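Workshop tips: software for a two-arm laundry folder

Last updated 29/06/2022

These are notes from the Clolside bench, where we run two arms over a covered table and try to get them to fold clothes. Most of the tips concern the control and planning code. A few are about the table, as it causes as many bad runs as the code does.

Start with trousers. Shirts have sleeves that end up anywhere, and the planner has to work out which layer is which. Trousers have a waistband and two cuffs, and if you can find those you can plan a fold.

Use a plain cloth that contrasts with the clothes. Our segmentation step (we call it Yan) was trained on dark backgrounds and loses the outline of a navy garment completely. Keep a second, paler cloth for dark clothes and change the setting when you change the cloth. Clip the cloth down, or it will creep when the arms pull.

Don't ask the planner for a full fold in one go. Split it into grasp, lift, stretch, lay down and release, and let each stage fail on its own. Write the reason for the failure to the log in words. A bare error number means nothing a month later.

Give both arms one clock. If each arm runs its own timer they drift apart, and a stretch turns into a tug. We send both targets in the same message, 200 times a second, and hold position if a message is late by more than 11 milliseconds.

Grey trousers, with an arm at each end in the second and third pictures:

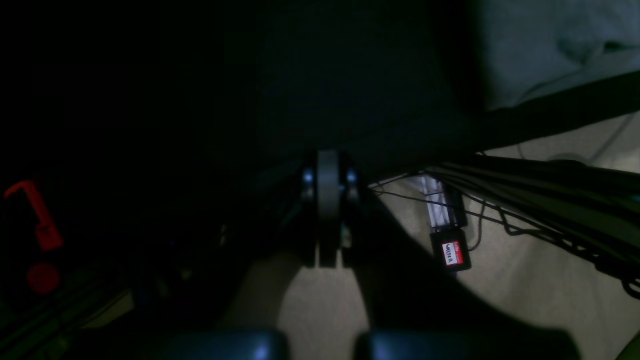
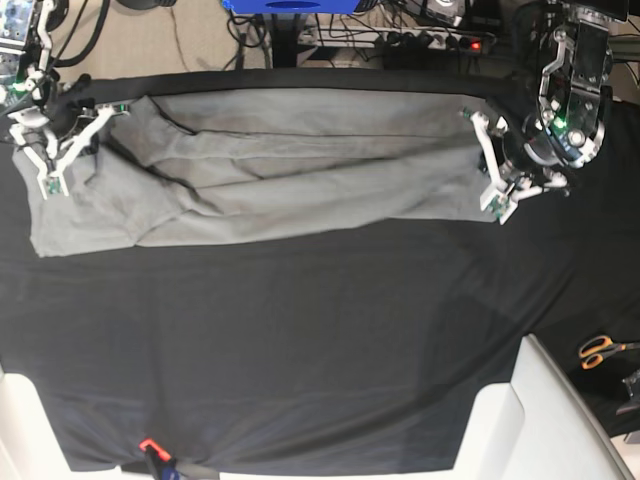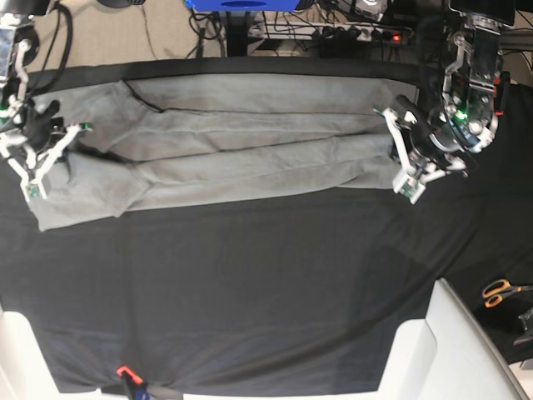

Limit the stretch by motor current as well as by distance. Jersey gives a long way before it resists and denim hardly gives at all, so a fixed distance suits one and strains the other. Set the limit low, run it on an old garment, then raise it in small steps.

Check the grasp before you move. Close, lift a centimetre, read the current again. If the reading falls back to its empty value, open and try a little further in from the edge. Three tries is plenty. After that, stop the run and spread the garment again by hand.

Plan the cables as if they were part of the arm. Our first collision model left them out and passed paths that wound a lead round the wrist joint. A fat cylinder along each forearm is good enough. Add a limit on total wrist turn too, and have the planner unwind between folds.

Wrist views are useful for the last few centimetres of an approach and poor for anything else. Take the outline from the overhead view. Switch to the wrist view only when the target is close, and discard any wrist picture where most of the pixels are dark.

Name your recordings properly. We had almost 900 runs saved under the date and a letter before we wrote Plustemum, a small script that adds the garment, the cloth and the software version to each name. Sorting the old ones took until July. Do it from the first day.

Replay before you retrain. When a fold goes wrong, run the recorded joint positions through the viewer at quarter speed. Of the last 21 failures we looked at this way, most were a late release, and a change of one line in the Zevodard settings file dealt with them.

Keep tools off the part of the cloth the arms sweep through. If something has to stay on the table, draw a box round it in the planner as a no-go area, and take the box out again when you move the thing. Old boxes left in the file give very odd paths.

Save a copy of the settings at the end of each session, including the bad ones.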